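Ticket 569 -- Sleep audio stops overnight, evening readings skip
Product: Kodow app (Android tablet)
Opened by: Desta Endale
Status: Open, waiting on customer

First entry

Hi Kodow folks, I've been using your app for the bedtime prayers and readings since my sleep went to pieces last winter, and I love it, so please take this as a grumble from a fan! I put the Psalms playlist on at half past ten, set it to play until morning, and it goes dead quiet at 2 am. Every night. And of course the silence is what wakes me (I'd have thought it would be the other way round), and then I'm lying there till the birds start.

What I've tried so far: restarted the tablet, turned the sleep timer off and on again, logged out and back in. I also swapped the narrator from the slow gentleman to the lady with the lovely Scottish voice, which made no difference to the fault but I'm keeping her.

Tablet is on the charger all night. Wifi is fine, my husband streams the cricket on it at ungodly hours.

Reply from Kodow support

Thanks Desta. Could you check whether battery saver is on, and whether the playlist is downloaded or streaming? Please also send the app version from the bottom of the Settings page.

Second entry

Battery saver was on! I felt a right goose. Turned it off, went to bed very pleased with myself, and it stopped at 2 again. So that wasn't it, or wasn't all of it.

The playlist was streaming. I've now downloaded the lot, 3,439 megabytes, which took most of the arvo and nearly filled the tablet. I had to delete a heap of photos of the grandkids' swimming carnival (they're backed up, don't panic). App version is 7.

One more thing I noticed while poking around. The evening reading jumps a day. I'll finish one, mark it as read, and the next night it's skipped to the one after. I'm doing the Ruth series with my prayer group and I turned up having read the wrong chapter, with notes and everything.

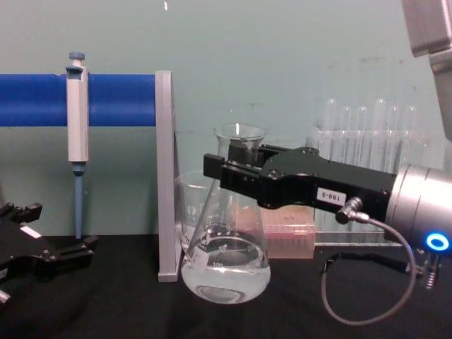 Anyway, with the playlist downloaded it got past 2 for the first time, and I woke at ten to five with it still going. Then the next night it stopped at 2 again. Same settings, same charger, same spot on the bedside table. I did write them down to be sure.

Reply from Kodow support

That's useful, thank you. Do you have any other apps that might take over the audio at that hour? Alarms, meditation apps and speaker apps are the usual ones. On the skipped readings, please check the time zone under Profile.

Third entry

Well, the time zone! It was set to Auckland. We went over in June to see my sister and I must have said yes to something at the airport. I've put it back to Brisbane and the readings have behaved themselves three nights running, so you can tick that part off.

As for the other apps, I've got Cendetti, the one that plays rain, but I haven't opened it in months. I also have Degefa for the speaker in the bedroom. I had a look in there and found a thing called "nightly refresh" with a little clock beside it, and the clock says 2:00. I can't find where to turn it off, the button's grey and pressing it does nothing at all.

Last night I ran the psalms straight from the tablet with the speaker unplugged and it played right through. Tinny as anything, but it played, and I slept until six. Doesn't explain the one good night with the speaker on, unless it got bumped off the wifi -- my husband does fiddle with the router.

Reply from Kodow support

The refresh setting sounds like the likely cause. We can't change it from our side, but it may need the main account holder to log in. Is the speaker registered to you?

Fourth entry

It's registered to my son, he set it up through his Grarico account when he was living here. He's on night shift this week so I'll get onto him when he surfaces. Could you please leave the ticket open until then? I'll keep using the tablet on its own for now.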